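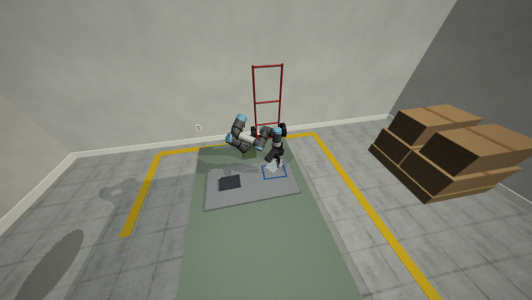 The arm over its board, with the blue square it works to

Is the Bromholm open day worth it if you know nothing about robots?
Posted by Chanida Chuensuk

My sister wants to drag me along to the robot open day at Bromholm in May and I'm dithering a bit. I can just about work a dishwasher! Has anyone been? Is there much to look at or is it all talks? And is the parking as bad as people say?

Xuelian Cheng
Go! I went last year expecting to be bored and stayed till they turned the lights off. The demo I liked best was about little lab plates, the sort with a grid of tiny wells, and a board with a blue outline marked on it and a dark base for the plate to sit on. I'd have guessed it was easy (it's a plate, you pick it up) but 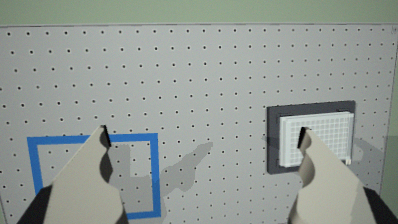 then you look at how small those fingertips are and how near they have to get to the wells, and you start holding your breath a bit. The chap from Luo let us ask anything, even my daft one about whether it gets tired. Talks are optional and last 80 minutes, so take a cushion.

Haoran Hao
its ok. cafe shuts at 4

Yulan Kong
Parking is dreadful, yes. Leave the car at Haststead and walk over, it's a nice path unless it's been raining. I'd get there early too, as the room with the arm fills up and you want to be near enough to see the blue square properly. My dad came with me, he's been fixing machines since 1973, and I couldn't get him out of there!

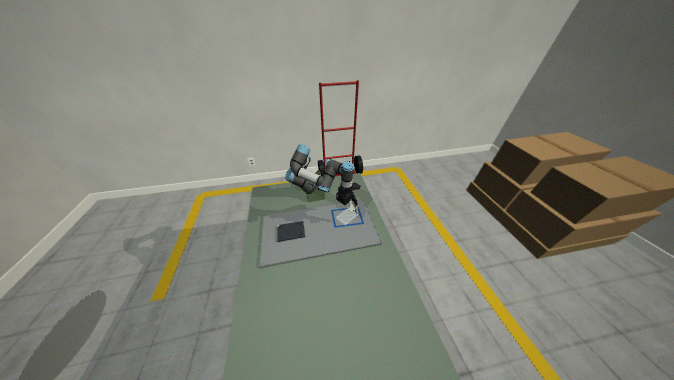 More threads about Bromholm
Can you bring a pushchair in?
Is there a bus back to Haststead after the talks?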